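FOR IMMEDIATE RELEASE
March 17, 2026

Plalness Secondhand Tableware Fair Moves to a Bigger Hall in Emton

I've been running the Plalness fair for 15 years now, and I still get a little giddy when I get to write one of these! So, the big news first: we've outgrown our old room in Clumton, and this July we're moving over to the Ibarra Hall in Emton. It has wide doors, proper loading space out back and (finally) enough outlets for the coffee people.

We have 174 tables booked already, up from what felt like a handful when I started, and we're expecting around 3000 visitors over the weekend. If you've ever tried to squeeze past someone carrying a soup tureen in the Clumton room, you know why I'm so happy about this.

Flowers are the theme this year. I grew up eating off flowered plates at my grandmother's, so I may be biased, but I think there's nothing nicer on a plain table - roses, blossom branches, little sprigs, all of it. Bring your mismatched ones too, because our swap corner is back and it's my favorite part of the whole thing.
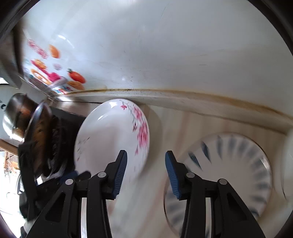
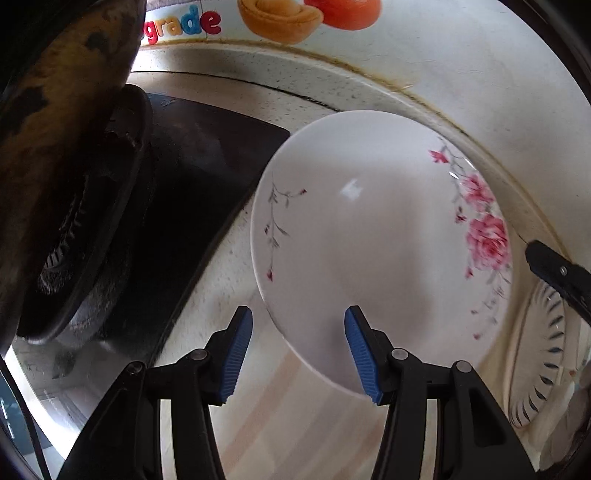

White plates with pink flowers, the kind of thing I can never walk past.

Tickets and Tables

Entry is free for kids, and adults pay at the door. Sellers who had a spot in Clumton keep first pick until the end of the month, and after that it's open to everyone. Please wrap your stock well for the drive - we'll have spare newspaper at the loading door, but it goes fast.

The 424 bus stops right outside the hall, and parking is on the field next door if it stays dry.

Press are welcome from setup onward. Just ask for the Plalness desk by the main entrance.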